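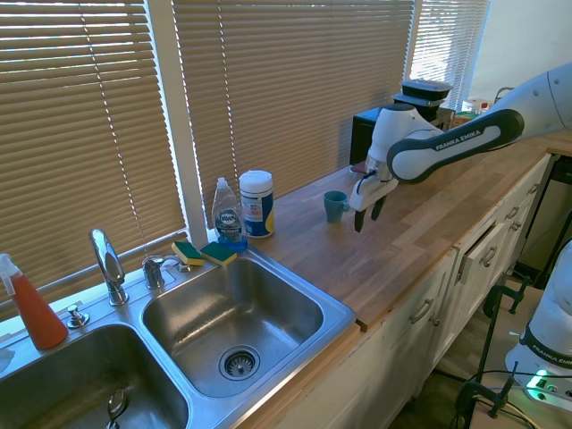
Household robots: your questions
Neltby Home Advice. Last checked 6th May

Can I buy a robot that does the washing-up?
No. You can buy a dishwasher, and you should if you have the room. An arm that clears the sink, scrubs a pan and puts it on the rack is still something you watch in a video.

But I've seen one do it.
You have seen one do it once. Ask how many tries there were, who set out the dishes and whether the film was speeded up. We put all this to Grirovetti in November and got a brochure back.

Why is it so hard? A child can do it.
A child can feel when a mug is slipping. Most arms have two stiff fingers and poor touch. Suds, clear plastic and shiny steel all confuse cameras, and sponges change shape when you pick them up.

What about wiping down a worktop?
Closer. A bare, flat surface is fair game. Add crumbs, a bottle and a bag of shopping and you are back to doing it yourself.

Sindness says its arm gets it right 40 times in a row. Is that good?
It depends what "it" is. Moving the same cup to the same spot 40 times tells you very little about your kitchen. We would want 2000 goes, in homes the makers had never visited, with the failures listed.

Don't factories use them already?
Yes, for jobs that stay put. The packing line at Štefanec runs arms all day, with every box arriving the same way up. Sweeping the floor and untangling the strapping is still done by people.

Could I rent one?
We found one trial, at £259 a month plus a £200 deposit. Read the terms. A person at a desk may be steering it for part of the time, which means a stranger looking round your kitchen.

Should I wait before replacing my dishwasher?
No.

Will you change your mind?
Gladly, when one has done a week of dishes in a house we picked.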